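Folding and Packing Cardboard Boxes: Which Tips Hold Up?

I have read a lot of advice about packing boxes, and most of it seems written by people with a roll of tape to sell. The Gaston page lists 10 "must-do" steps. I tried them on a bench in May and kept very few.

Start with the folding. Die-cut boxes, the sort with tabs and slots, are supposed to go together without tape. Maybe. Crease every fold line first, all the way, before you try a single tab. Force a tab into a stiff panel and you will tear the slot.
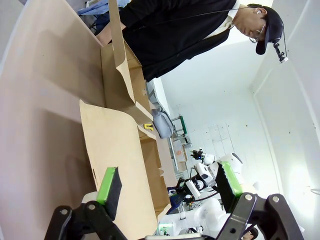 Dorota Grabowska wrote in to say she still tapes every one of them, tabs or no tabs, and has never had a bottom drop out. Fair enough. I'd tape anything heavy too – but for a scarf or a cap it's wasted tape.

Soft things don't need stuffing paper either. Fold them flat, lay them in an open box and close it. The crumpled-paper habit comes from packing glass.

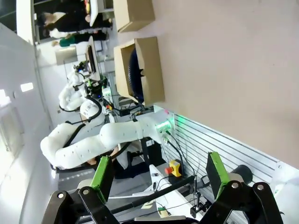 Then there's reuse. You'll be told a box is good for up to 83 trips, a number I don't believe for a minute. Press the corners with your thumb. If they give, that box is done, and its flat panels can be cut down for dividers. 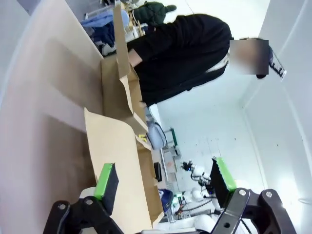 Emiliano Villalobos: Ragged edges are fine for dividers. I stopped trimming mine years ago and the boxes close the same.

I still trim, but only where a rough edge would rub on something.

As for tools, skip the packing kits. A cutter, a marker and a tape dispenser you like holding will do. A stapler is handy for paperwork, though I wouldn't trust it to hold a bottom shut. Keep the lot on the table next to the open boxes, and slide the blade in whenever you put the cutter down.
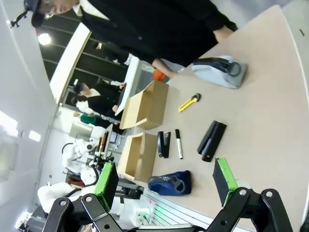 Tape dispensers, staplers, a marker and a yellow box cutter, with two open boxes at the table's edge.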